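Week 6 notes: the grip that wasn't there

Hi all, these are my notes from the lecture, cleaned up a bit (but only a bit). A few of you asked for the part about the false grasp fault again, so I've put in more detail than I gave in class.

Quick recap first. Our arm decides it's holding something by looking at two signals: how far the fingers are open, and how much current the finger motor is drawing. Fingers stop early plus current goes up equals "I've got it." That rule works great on blocks and cans, and we all got very comfortable with it last term!

Then came the unpacking task. Sadia Yousafzai was running the night batch in July, taking groceries out of bags and putting them in a tray, and the log said 1,145 grasps, nearly all of them good. The tray said otherwise. When she went back through the recordings, 150 of those "good" grasps had ended with the fingers closed on a wad of film and no item at all. The film bunches up, the fingers stall on it, the current rises, and the controller happily reports success. Then it lifts, and the whole bag comes along for the ride.

That's the annoying part. The dangerous part came next (please read this even if you skip the rest). On one run the film stretched, slipped off one finger and wrapped around the wrist joint. The arm kept going, because as far as it knew everything was fine. Effie Tennant hit the stop, then reached in to pull the plastic free while the joint was still powered. She wasn't hurt, but the brake let go for a moment and the wrist turned with her hand right next to it. The stop button on the Pärn cell holds position. It does not cut power to the wrist! You need the key switch for that, and we've now moved the key to the front of the cabinet.

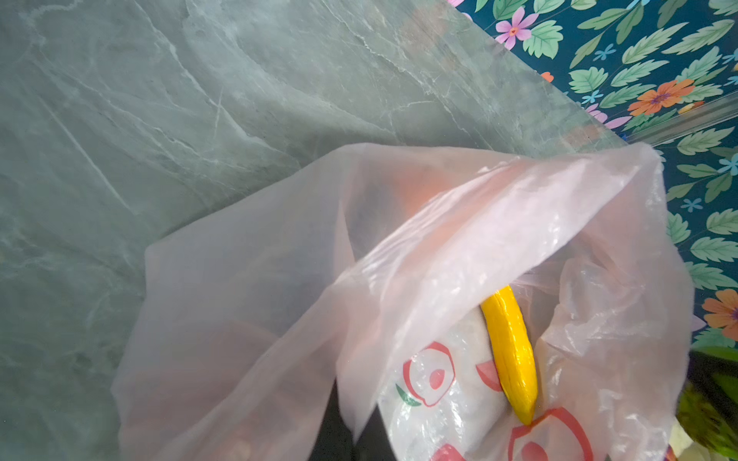

False grasps start with what the wrist camera gives the planner, and thin film is about the worst thing you can feed it. The depth reading may land on the top layer, or on whatever is behind it, or flip between them from one reading to the next. Look at the pink bag and how the veins of the marble still show through it on the left, while the orange thing under the fold is only a soft blur. The yellow item standing in the open mouth is a much better target, but even there you've got a second, printed bag crinkled up right beside it, so a finger that comes in a little wide will pinch plastic along with it.

What we changed, for your lab reports:

Lift test. After closing, raise the item 2 centimeters and check the weight at the wrist before going any further.
Current limit. The lift now aborts at 70 percent of the old limit, so a snagged bag stops the arm much sooner.
Clearing a snag. Stop button, key switch, key in your pocket, then hands in. In that order, every time.

For next week, read the Fitach chapter on slip detection and bring one object from home that you think will fool the lift test. Keep it under the weight limit on the lab sheet, please, and nothing made of glass.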